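The Woman Who Wants You to Look at Your Desk

Asuka Hamada has strong feelings about tables, and she would like me to take my coffee off this one.

"It's fine," she says, in the tone of someone moving a coaster four inches to the left. "It's varnish. It's survived worse than you."

It has. The table she works at in Kustside is brown wood with a long grain and a bit of a gloss to it, and it has a patch of pale scuffs that she has never tried to fix. When the light comes in at the wrong angle one end of it goes white and you have to squint to find your pen. She bought it from a school sale in Paltley, carried it up the stairs with her brother, and did not speak to him until July.

Hamada clears desks for a living. She'll come to your home, take everything off the surface and out of the drawers, and put back only what you can explain. The business is called Hamada, after a long struggle to think of something better. It has been through 800 desks so far, a number she keeps in a notebook and brings up more than once.

"People think it's going to be paper," she says. "They apologize for the paper before I've got my coat off. Paper's easy, paper has writing on it. What gets you is the little black thing with a metal end."

I ask which little black thing.

"Any of them. Everyone has one. It's as long as your finger, it's got a silver bit on the tip, and it came with something. You can't throw it out, can you? The day you throw it out, you'll need it."

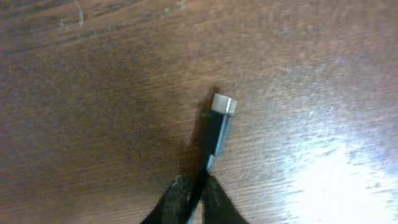 Her method for these is blunt. You stand the thing in front of its owner and start a timer. If they can't say what it belongs to in 60 seconds, it goes in a jar, and the jar goes on a high shelf. She admits that her own jar has been full for years and that she has started a second one, which she describes as temporary.

I wondered if clients ever argue.

"Constantly. I had a man in Dronditz who held on to a piece of black plastic for most of an afternoon. He said it was the foot of something. I said, the foot of what? He said he'd know when it fell over."

She has only two rules for the desk itself. The first is that you should be able to see the line where the back of it meets the wall. She is serious about this. Push the clutter back, she says, and it stacks up along the wall like snow against a fence, and after a while you're working on a shelf eight inches deep and wondering why your neck hurts. She likes a pale wall behind a desk, with nothing taped to it. I pointed out that some people find that bleak. She said some people have forty sticky notes and can't find their passport.

The second rule is that anything lying flat has to earn it. Small flat black items are the worst, in her view, because they pass for tidy. A card, a tray, some bit of packaging: the eye slides right over them, and they stay until you move house. 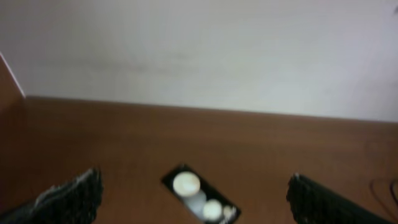 On cords

We'd been getting along well up to this point. Then I mentioned that I keep my power strip on the floor.

"With the dust," she said.

With the dust, yes.

Hamada is a believer in the power strip on the table. Hers is white with red printing on it, and she makes no effort to hide it. Decorators hate this, she says, and decorators are welcome to crawl under there on their hands and knees every time a phone runs low. She likes to see what's plugged in. A charger you can see is a charger you'll unplug, or at least feel bad about.

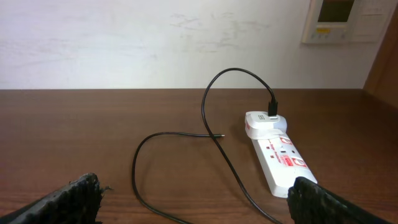
She is less forgiving about cables in general. Most homes she visits have a drawer of them, wound together into something with a weight and a temper. She doesn't untangle it. She tips the lot onto the table and has the owner pull out the ones they've used in the past month - and they pull out two, always, and then stand there looking at the rest.

"That's the part where I go and make tea," she says. "They need a moment alone."

Does she let them keep the others?

"I let them keep one. They always pick the wrong one. I don't say anything, I get paid either way."

Before I left I asked what her desk looks like on a bad day, expecting her to dodge the question. She took it well. On a bad day there's mail on it, and a screwdriver, and somebody's lunch, usually hers. The scuffs, she told me, came from dragging a sewing machine across the table when she was too lazy to lift it. She's considered refinishing the top and gotten as far as pricing the sandpaper.

Then she picked up my coffee cup, looked at the wood underneath, and handed me a cloth.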